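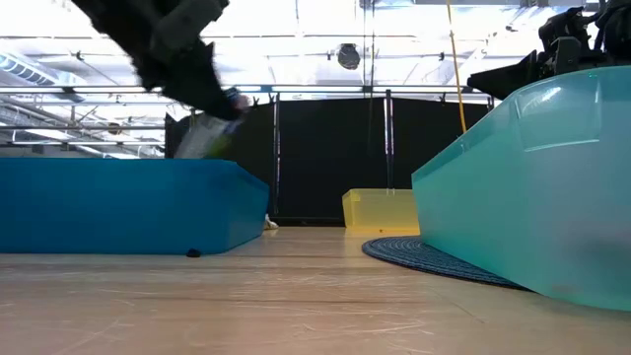 Pascu Two-Shelf Pantry Rack: A Long-Term Review

I've been living with the Pascu rack since August, and I still get a small jolt of pleasure when I open the pantry door. That's a silly thing to say about a metal shelf unit, but if you've spent years digging behind the rice for the one can of tomatoes you know you bought, you'll understand!

Quick background. Our pantry is really a closet. It's deep, narrow and badly lit, and the builder put in fixed shelves so far apart that you can stack cereal boxes two high and still have air on top. I'd tried a wire riser from Rinera (wobbly, and small jars tipped between the wires) and one of the Dondlow door organizers, which I liked until the door stopped closing all the way. The Pascu sits on the existing shelf and splits that wasted height with 2 pull-out shelves on runners. No screws into the wall, so renters can use it.

Putting it together

The box has the side frames, the shelves, the runners and a bag of 9 screws. You need eight, so there's a spare, and I needed it after one rolled under the stove. The instructions are all drawings and mostly good ones. Step four is the exception. It shows the left runner and the right runner looking exactly the same, but the one with the little tab has to go on the left with the tab facing back. I put mine in the wrong way around, wondered why the shelf stuck halfway, and had to take the whole side off again. Check for the tab first and you'll be done before your coffee is cold.

One more tip: leave all the screws a bit loose until the rack is standing on its shelf, then tighten. My pantry shelf has a slight dip in the middle, and doing it this way let the frame settle.

How it works day to day

The runners are the best part. They're smooth and quiet, and the shelves come out almost all the way, so the things at the back are really within reach. I keep cans and jars on the bottom and lighter stuff up top. The bottom shelf has been fully loaded the whole time and I can't see any sag. The top one flexes a little if you pile heavy jars at the front, so I don't.

What really made it click for me was adding small open bins for the loose stuff. Snack bars, tea, seasoning packets, all the things that used to slide around and end up behind the flour. Low sides are the way to go. With tall bins you can't see what's in there until you lift them out, and then you may as well not have a pull-out shelf. I tried a set of Jernent bins first and they were an inch too tall to clear the top shelf, so measure before you buy!
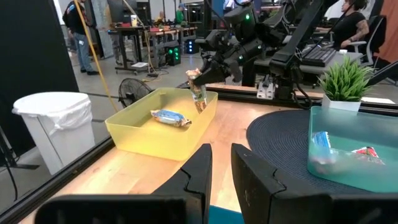 Low-sided bin with a snack bar in it.

What I'd change

The front lip could be higher. If you pull the top shelf out fast (kids will), a small jar near the edge can hop right over. I stuck a strip of rubber mat along the front and that fixed it for me. I'd also love a wider size, as I have four inches left over on one side that are now home to a roll of foil and nothing else.

The white finish marks easily. Mine already has a few gray scuffs where the cans go in and out. They mostly come off with a damp cloth and a bit of baking soda.

Would I buy it again?

Yes, and I did. The second one is under the kitchen sink, where it had to go in slightly to the right to miss the pipe. It went together much faster, tab and all. I'm eyeing the linen closet next.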